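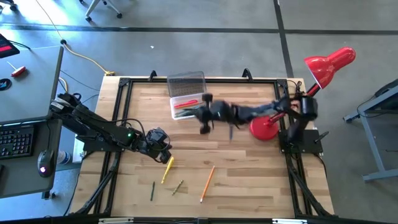 **Robot teaching by demonstration** is a way of getting a robot to do a task by showing it the task, with a person guiding the arm by hand or steering it from a distance. The person's movements are recorded, and the recording is either played back as it stands or used to train a control program that can handle small changes in the setup. The method is also called *programming by demonstration* or *learning from demonstration*. The related term *imitation learning* usually refers to the training step.

## Background

Early industrial arms were often taught point by point. An operator moved the arm to a position with a handheld control box, stored the position, and went on to the next one. Paint spraying robots were sometimes taught in a more direct way: a skilled painter held the end of the arm, or a lighter copy of it, and went through the whole job while the joint positions were stored.

Both ways give a fixed program. If the part to be picked up lies a little to one side, the arm goes to the old spot anyway. Later work joined the recorded movements with camera pictures, so that a program could relate what the arm did to where things were at the time. This takes many recordings of the same task in place of one good one.

## Methods

### Guiding by hand

In hand guiding, also called *kinesthetic teaching*, the person takes hold of the arm and moves it. The motors are switched to a mode in which they hold up the arm's own weight but give way to a push. It needs little extra equipment, and the person can feel when the gripper touches something.

The main drawback is that the person's hands and body are in the camera view, where they will not be when the robot works alone. It is also hard for one person to guide two arms at once, and large arms can be tiring to move.

### Leader and follower arms

In a leader–follower system the person moves one arm, the leader, and a second arm, the follower, copies it joint by joint. The leader is often a smaller or lighter version of the follower, with a handle or trigger that opens and closes the gripper. Systems for two-handed work use two leaders and two followers.

Because the joints match one to one, no conversion is needed between the person's movements and those of the robot. The follower also cannot be asked for a pose it has no way of reaching, as long as both arms have the same proportions and joint limits. Many simple systems send no force back to the leader, so the operator has to judge contact by eye.

### Remote control with other devices

Joysticks, 3D mice, motion trackers and virtual reality controllers are also used. These normally give the position of the hand only, and software has to work out the joint angles. Near the limits of its reach the arm may slow down, stop or swing into an unexpected pose. Delay is a further problem – even a short lag between hand and gripper makes people move more slowly and overshoot more often.

## Typical work cell

A common layout for two-handed tasks has two arms facing each other across a table, with a shared area in the middle that both grippers can reach. The table is often enclosed by a frame of aluminum extrusion, which gives fixed mounting points for the arms, cameras and lamps. One camera usually looks at the whole work area, and smaller ones may be fitted near the grippers.

Practice tasks are mostly taken from daily life: putting pens and markers into a box, folding cloth, stacking cups, opening a lid. Sorting pens is widely used because it is cheap and quick to set up, yet harder than it looks. Pens and pencils are thin, they roll, and they lie at any angle. A gripper that closes slightly too high misses them, and one that comes down too low presses on the table. A pencil held near one end tips under its own weight and may have to be turned before it will fit in the tray. Clear containers add to the difficulty, as their edges can be hard to make out in a camera picture.

## Recording

One run through a task is called an *episode* or a *demonstration*. It normally holds the joint positions of each arm, the commands sent to it, the state of the grippers, and the camera pictures, all stored against the same clock. After each episode the objects are put back in new positions by hand.

Operators are usually given written rules covering:

- the pose in which the arms start and finish
- how far objects may be moved between episodes
- whether a dropped object is picked up again or the episode is thrown out
- which arm handles objects lying in the middle of the table

Practice differs on mistakes. Some groups keep only clean runs. Others keep runs in which the operator drops something and recovers, on the grounds that the trained program will drop things too and needs to have seen what comes next.

### Example: the Kitlow set

The Kitlow set is a collection of tabletop demonstrations made at the Clestdale workshop, with recording starting in August. It was planned at 4000 episodes, of which 2868 were kept after checking. Most of the rejected episodes had a camera stream missing or clocks that had drifted apart. The tasks were recorded by 3 operators using leader arms, and the files were converted with Skallis, a tool that trims idle time from the start and end of each episode. The set was released on October 21, 2020.

## Quality of demonstrations

People do the same task in different ways. One operator may pick up the nearest pen first, while another works from left to right. A program trained on both may hesitate between two pens or reach for the space between them. Pauses cause a similar problem: if operators often stop to think above an object, the program learns to stop there as well.

The *Wunderlich check*, used at Clestdale, plays a sample of recorded episodes back on the real arms with the objects returned to their starting places. A batch is accepted if at least 70 percent of the sampled episodes still finish the task. The check finds worn gears and loose grippers along with poor recordings, and a failed batch does not by itself show which of these is at fault.

## Safety

Arms used for this work are often light and fairly weak, but they can still pinch fingers or knock things off the table. Usual measures include a stop switch within reach of the operator, speed limits in software, and keeping hands out of the work area while the follower arms are powered. In leader–follower systems the two sides are brought to matching poses before they are linked – otherwise the follower may jump to catch up.

## See also

- Remote manipulator
- Teach pendant
- Imitation learning
- Robot gripper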